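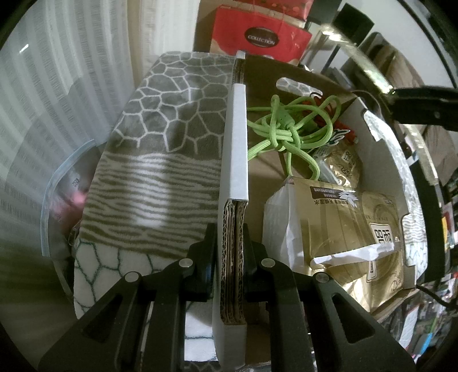 Stories > Short Fiction > The Letter from Prarport

The Letter from Prarport

The bishop's letter came in December, two weeks before Christmas. It was one page. The parish at Prarport would be joined to the one at Flalitz after Easter, and there would be one Mass on Sundays, at Flalitz, at ten. The priest read it standing at the kitchen counter with his coat on. Then he put it under the bread box and went to hear confessions.

There were three people that night. An old man confessed the same thing he had confessed since his wife died. A girl said she had been rude to her mother. The third was a woman who knelt for a while without speaking and then said she had no sins she could think of, she had just wanted to come in.

"That's all right," the priest said.

"Is it true about the church?"

He asked her where she had heard it. She said her cousin cleaned the offices at the chancery. He told her he could not talk about it in the confessional, and she said she understood, and would he talk about it outside, then. He said give him until Sunday.

He had been at Prarport for six years. Before that he had taught Latin at the seminary, where he was thought to be good at it and bad at most other things. He did not sing well. His homilies were short because he ran out of things to say. In his first winter the furnace quit and he said Mass in gloves, and after that people seemed to like him better.

On Saturday he wrote a reply to the bishop. He wrote that the road to Flalitz went over the hill and was not plowed early. He wrote that the parish had 42 households and that most of the people in them were past driving at night. He read it over and saw that all of this was in the report he had sent in the spring, in nearly the same words. He tore it up and wrote a second one that said he had received the letter and would do as it asked. He walked down to the mailbox by the Mekonnen store and mailed it before he could change it again.

On Sunday he read the bishop's letter aloud after Communion. It took less than two minutes. A baby was fussing in the back and he had to read one line over. When he finished he folded the page and asked them to stand for the blessing, and they stood.

The woman from the confessional was waiting by the side door afterward.

"You could have fought it," she said.

"I thought about it."

She buttoned her coat. She asked what time he would be opening up on Christmas Eve, and he said eleven, and she said she would come at ten and do the candles.

6 comments | 2 shares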